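Session 3: who owns the wash-house?
Urban Regeneration, spring term, 2018-01-23
Tutor: Mieke Willems

Read the Clemgate papers before you read these notes. Those of you who do it the other way round will be easy to spot in the seminar.

## The site

The Clemgate municipal baths and wash-house closed when the boilers gave out, and the council has been meaning to do something about the place ever since. It covers 2256 square metres between the canal and the bus depot. Two councils have a claim on it: the boundary was drawn down the middle of the drying yard by someone who had presumably never dried anything.

A joint plan was adopted in October. It proposes:

- a public garden on the old drying yard
- a branch library in the slipper baths
- a working laundry, at low prices, in the east wing
- "flexible space" (see session 2 for what this phrase usually turns into)

## Who pays

The larger council pays for the building and the smaller one for the garden, which sounds tidy until you ask about the wall between them. Pridon, the consultants, give it a whole appendix. Fludico, who wrote the rival report, leave it out, and their total is lower as a result. Compare the two tables and note which one was quoted in the press release.
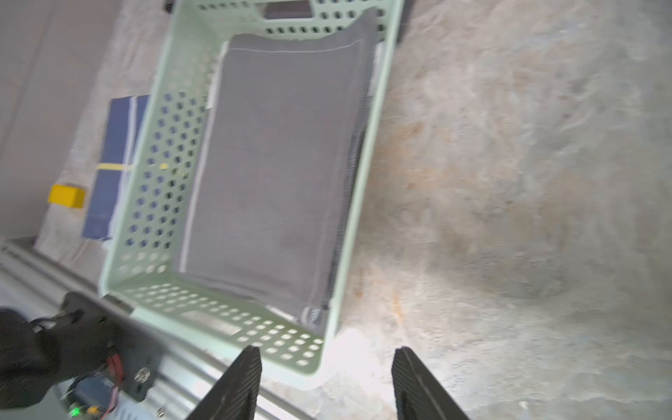

The laundry is the part of the plan that residents asked for and the part most often cut. In the consultation 1388 people replied, and a plain majority put it first; the draft budget put it last, under the bicycle racks. Councils like gardens because a garden can be opened with scissors. It is harder to get a mayor to stand beside a grey cloth folded in a green plastic basket, though that is much closer to what the residents had in mind. Kramer calls this the "ribbon problem" in the set chapter, and then takes nineteen pages to say so.

## Terms you should be able to use

**Joint board:** a body made up of members from both councils, able to agree on the date of its next meeting.

**Meanwhile use:** what happens on a site before the plan happens. At Clemgate, parking.

**Match funding:** money you get if you can show you already have some.

## For next week

Read Kramer, chapter 2, and the Pridon appendix on the wall. Then write one page on this: should the laundry be run by the councils, let to a private firm, or handed to a residents' trust? Pick one. "A mixture" was last year's answer and I have read it enough times.

Bring the site map. The room has changed again, so check the door.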